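How I Pack a Hard-Shell Suitcase for a Long Weekend

I used to be a sit-on-the-lid packer. Then I spent a March weekend in Lurmont with a zipper that wouldn't close and a bag full of sweaters I never wore, so I changed my ways (mostly).

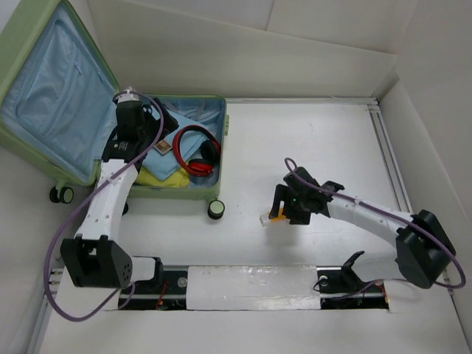

Step 1: Open it flat and check the pockets

Lay the case on a table or the bed, whatever saves your back. Go through every pocket first! I once found 2 train tickets and a very old granola bar in mine.

Step 2: Weigh it empty

A bathroom scale is fine. Step on with the case, step on without it, and subtract. My limit on the Montes flight was 10 kilos, and the case eats up more of that than you'd think.

Step 3: Shoes and heavy stuff by the wheels

Stuff socks inside the shoes, then put them at the wheel end so the case doesn't tip over when you stand it up. Jeans go next to them.

Step 4: Roll the soft things, fold the stiff ones

T-shirts and pajamas get rolled. Shirts with collars get folded around a sweater, a trick I picked up from Benoît Pruvost's packing class in Kolen, and they come out pretty decent.

Step 5: Liquids last

Double bag them and keep them on top. Shampoo once got all over my good cardigan on the way to Miresen and I'm still a little mad about it.

Step 6: Close it the night before

If I'm leaving Friday, I zip up on Thursday and only open it again for my toothbrush. Phone charger goes in my coat pocket.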